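Laneo Household Words

A list of everyday words for things around the house, as said by speakers in and near Laneo, with notes on where each word was heard and how it is spelled here.

Version 3

Contents of the folder

words.csv: the word list, one row per word per speaker
speakers.csv: one row per speaker, with age band, village and years away
places.csv: village names and the codes used for them in the other files
audio/: short clips, one word per clip, WAV
notes/: typed-up field notes, plain text
pictures/: pictures used as prompts or kept alongside the notes
CHANGES.txt: what changed between versions
LICENCE.txt

Background

The list began as a school project run by Adoración Alcaraz, who wanted a record of the kitchen and yard words her older neighbours used and her pupils did not. Rin Kawaguchi joined for the second version and redid the spelling so that it was the same all the way through. Maiara Cordeiro cut the audio. Rhodri Bowen looks after the files and wrote this page.

Laneo speech differs from that of the valley towns mostly in its words for tools, containers, weather and cloth. The grammar is close to what is taught in school, and we have not tried to cover it. Anyone looking for verb tables or full sentences will not find them in this folder. Some of the field notes quote a sentence or two, but these were written down by ear and should not be treated as checked.

How the words were gathered

Speakers were visited at home or met in the hall at Bistetano. Each was shown or handed a thing and asked what it was called. If more than one word came up, all were written down in the order given. We then asked whether the speaker's parents had used the same word, and whether younger people in the house did. Answers to those two go in the columns parents and younger, as yes, no or unsure.

Visits took place in the morning where we could manage it. Several speakers got tired after an hour and the later answers are shorter. Rows from the end of a long visit carry the flag late in the column visit_part.

The prompts changed between versions 1 and 2. In version 1 the asker said the school word aloud and the speaker gave the local one. This pushed people towards the school word, so from version 2 onwards the asker says nothing until the speaker has answered. Rows gathered the old way are marked prompt = spoken. They have been kept because three of the speakers have since moved away, but leave them out if you are comparing how often each word is used.

Size

134 headwords
1,000 rows in words.csv

Not every headword has an answer from every speaker. An empty row was not written for a missing answer, so do not assume that a gap means the word was unknown.

Columns in words.csv

row_id: a number, never reused
headword: the English gloss used to group answers
form: the word as said, in the spelling described below
order: 1 for the first answer given, 2 for the second, and so on
speaker: matches speakers.csv
place: matches places.csv
prompt: thing, picture or spoken
parents: yes, no, unsure
younger: yes, no, unsure
visit_part: early, late
clip: file name in audio/, blank if there is none
remark: free text

The remark column is uneven. Misaki Hirano wrote long ones and the rest of us mostly did not. Where a remark gives the origin of a word, that is what the speaker believed. We have not looked any of these up.

Spelling

Long vowels are written double. Stress is not marked. The sound at the end of the local word for a sieve, which some speakers say far back in the mouth and others drop, is written h in both cases, with the remark "dropped" where it was dropped. We argued over this for most of June and it may change again.

Borrowed words keep the local sound and are spelled to match. If you need the source spelling, search the remark column for "from".

Place codes

BIS: Bistetano
LAN: Laneo, inside the old boundary
LAO: Laneo, outlying farms
AGU: Aguirre
DAK: Dakham

Dakham is across the river and its speech is usually counted separately. It is in here because two families moved from there to the Laneo farms and kept their own words for baking things. To get Laneo speech alone, drop every row with DAK, and also the rows in LAO where speakers.csv gives family_from as DAK.

Pictures

Picture prompts were used only for things too large or too awkward to carry. Most speakers have one word for the fingers of a person and another for the prongs of a fork or rake, and opinions differed on which of the two should be used for anything in between. 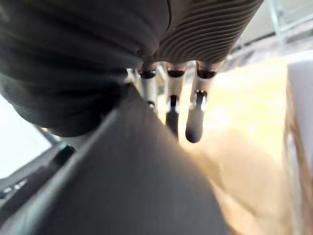 Three fingers hanging from a dark grey robotic hand.

Known problems

The headwords "bucket" and "pail" were kept apart in version 1 and merged in version 2. A few remarks still refer to them as two.

Clips from the hall at Bistetano have an echo. They are fine for listening but poor for measuring vowel length. Use the home clips for that.

The age bands in speakers.csv are wide on purpose, as the villages are small and people could be picked out otherwise. Please do not try to work out who a speaker is from the remarks.

The younger column relies on what older people say about the young. Adoración checked some of the answers with her pupils and found that they knew more of the words than they were given credit for. Her findings are in notes/pupils.txt and have not been fed back into the main table.

The gloss "shelf" covers both a fixed shelf and a board laid across two hooks. Aguirre speakers keep these apart. Look at the remark before using those rows.

Using the files

All text files are UTF-8 with commas between columns. Open them with the encoding set by hand if your spreadsheet guesses wrongly, as the double vowels with accents get mangled otherwise. Row numbers are stable from version 2 on, so they are safe to quote.

You may copy and share the word list and notes with credit to the Laneo Household Words group. The audio may be used for study and teaching but not put into anything sold. Speakers agreed to those terms and not to wider ones.

Corrections

Send corrections to Rhodri with the row number and what you think it should say. If you grew up with a different word, send that too, with the village, and say whether you still use it. New words are held back until someone has heard them said, so they may not show up in the next version.

Changes in version 3

Added the visit_part column
Split LAN into LAN and LAO
Fixed speaker codes in the weaving rows
Removed clips where someone else was talking over the speaker
Moved weather words to their own file, then moved them back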